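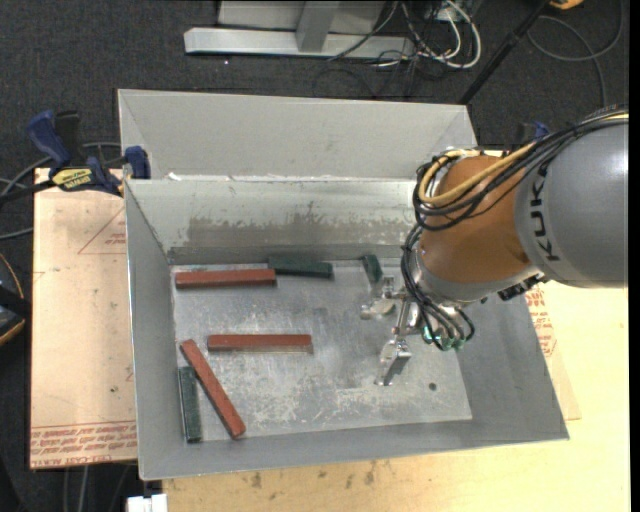 Le bras KUKA au-dessus du bac métallique et de ses blocs rouges et verts.

Chez Ramovik, une journée de travail se compte en essais. Le bras descend, ferme la pince, remonte, et le résultat part dans un fichier : prise réussie ou ratée. Il en faut 1000 avant de relancer l'apprentissage.

« Les ratés nous servent autant que les autres », explique Sawsan Akl, responsable des essais. Les blocs plaqués contre une paroi sont les plus difficiles, et l'équipe a longtemps manqué d'exemples de ce genre. Tous les 50 essais, Reynaldo Umali redistribue les blocs à la main.

Le premier modèle, entraîné en septembre, visait presque toujours le milieu du bac. Le suivant va chercher dans les coins, avec 32 échecs sur la dernière série. Umali prépare maintenant des blocs d'une autre longueur.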